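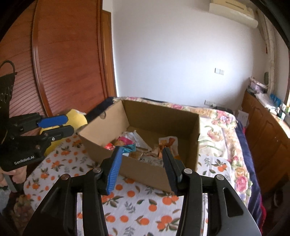

1. Background

The snack box project began as a class assignment on storage and waste in shared housing. Our group lives in Troltstead, a residence where most rooms have a bed, a wardrobe and one low cabinet. Food that does not need a refrigerator ends up wherever there is space. Small packets get lost in bags and drawers, and some of them are past their date by the time they turn up.

I wanted to find out if a single open cardboard box could hold a person's dry snacks for a month and still be easy to use. Isauro Beltrán, who supervised the course, asked me to keep the method simple enough that another student could repeat it in any room without buying anything.

2. Materials

One used cardboard box with no lid. The top flaps were removed before the project started.

Snacks already in the room: wrapped candies, single pastries, biscuits, small foil sachets and sealed packets of different sizes.

A notebook, a pencil and a kitchen timer.

I did not buy containers or dividers. The first plan included dividers cut from a second box, but in the trial at Grengate they bent when larger packets were pushed in beside them, so I left them out.

3. Method

The box was packed on a flat surface covered with a printed cloth. I chose this because most students will not have a free table and will be working on whatever surface they have. Snacks went in one packet at a time. Before a packet went in, I checked three things: the seal, the date and whether the contents were crushed.

Sealed packets with a zigzag edge at the top and bottom were the easiest to check. The edge is flat, so it is clear when it has started to open. A packet like this can also be held upright by its sides without pressing on what is inside. 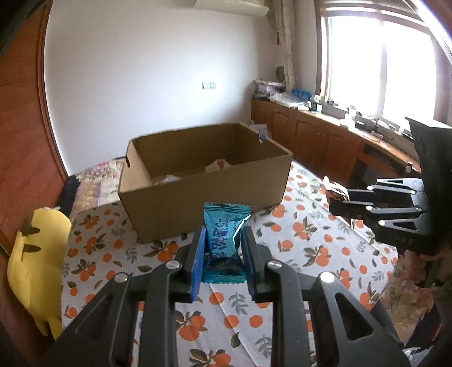 Packets that passed were placed against the long walls of the box first, standing up when they were stiff enough. Softer items went in the middle. Anything open was set aside to be eaten that day and was not counted.

The packing session was limited to 30 minutes by the timer. After that the box was left in the room and used normally. I wrote down each time I took something out and whether I had to move other items to reach it. At the end of each week I emptied the box, checked the dates again and repacked it.

The whole project was repeated 2 times, once in April and once in May. For the second round I changed the packing order, as explained in section 5.

4. What went in the box

I sorted the snacks by wrapper and not by flavor, because the wrapper decides how an item behaves in a pile.

Flat sealed packets. These stand up well along a wall. When there are too many they slide over each other and fall flat, and then the ones at the bottom are hard to see.

Wrapped pastries. Each one is small and soft. They should not go under anything heavy. In the first round I put them in early and several were squashed by the end of the week.

Foil sachets. They are thin and fit almost anywhere, which is also the problem with them. They slip down the sides and stay there.

Clear bags of biscuits. You can see what is inside without reading the label. They take up a corner each and hold other things in place.

Loose candies. They fell to the bottom in both rounds. A few never made it into the box and were found on the bed afterward.

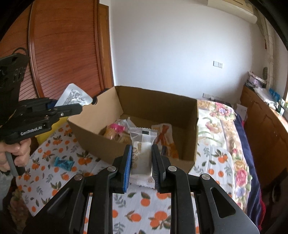 Figure 3. A wrapped pastry and a foil sachet above the open box.

5. Results

In the first round the box was filled in the order the snacks came to hand. Finding a particular item usually meant moving others. By the third week I was tipping the box to one side to see what was underneath, and the sorting was gone.

In the second round the biscuit bags went into the corners first, then the flat packets along the walls, then the sachets in a bundle with a rubber band, and the pastries last. Candies went into an old mug on the cabinet. This order held up much better. I still had to move things, but mostly just the pastries, and they are light.

The total weight of snacks at the start of the second round was 1,550 grams. I did not weigh the first round, so the two cannot be compared on that point. This was a mistake in planning.

Fewer items were thrown away in May than in April. Part of this may be that I was paying more attention to dates by then.

6. Problems

An open box collects things that are not snacks. Receipts and empty wrappers were in it every week. I thought about adding a lid, but when Ambaye house tried covered boxes last year people stopped looking inside them.

The box also has no fixed place. On the bed it has to be moved every night. On the floor it gets kicked. The top of the cabinet was too full. I ended up keeping it at the foot of the wardrobe.

7. Next steps

I would like to run the test for 90 days in several rooms, with each person using the same packing order. Two students in Telton have agreed to take part. The weight should be recorded at the start and end of every round, and thrown-out items should be listed by type of wrapper.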